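Storham Small Parts Kits: Your Questions

What do I need on the table before I start?

Not very much, really! A dark tabletop is lovely for this, with a white board in the middle so the little pieces show up well. We like to line up the bigger things along the back, the blue container, the cup and the rest, and keep the front clear for the fiddly work.

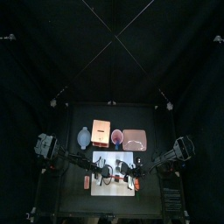 If your table is smaller than ours, a board 20 inches wide will still do nicely, and the bigger things can wait on a chair until you want them.

Where should the cables go?

Wherever they're out of your way. I used to coil mine up tightly and spent half of every Tuesday evening untangling them, so now I let them lie in easy loops toward the back of the board.

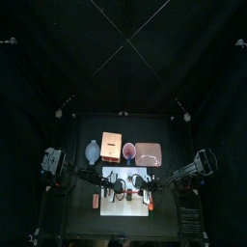
Cables at the back of the board, red rod across the middle.

Can I order a spare red rod?

Of course you can! Ask for part 817 if you have the Koltov kit, or part 819 if yours is the Bastos (they look alike, so do check the lid of your box first). We post spares every weekday morning.

How do I hold the rod without knocking the blocks?

Take it near one end, go gently, and leave yourself a bit of space on either side.

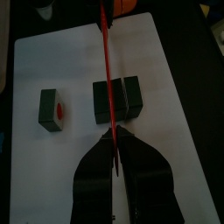

Children tend to grab it by the middle, and that's fine too, only you may be picking up blocks for a while afterward. If one goes missing altogether, write to us and we'll pop another in the mail.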